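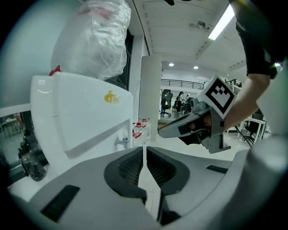
Save files in Prastunness, patch notes for myself

25 December 2024

Prolten is a factory builder set on a flooded island, and after 56 hours my save was taking 23 seconds to load. I spent part of October finding out why.

The game writes every conveyor segment as a separate record, including segments you have deleted. They stay in the file with a removed flag — the loader reads them anyway. My main town, Prastunness, had been rebuilt twice, so most of the file was dead belts.

Edine, the save editor, can strip those records. Steps I used:

Back up the save folder.
Open the save and run Compact with the Bondarchuk map selected.
Leave rail records alone. Removing them breaks signal order.
Load, wait one in-game day, save again.

Load time is now 9 seconds. Autosave stutter is shorter too, though I have not measured it. Version 18 of the editor is the one that works with the current build.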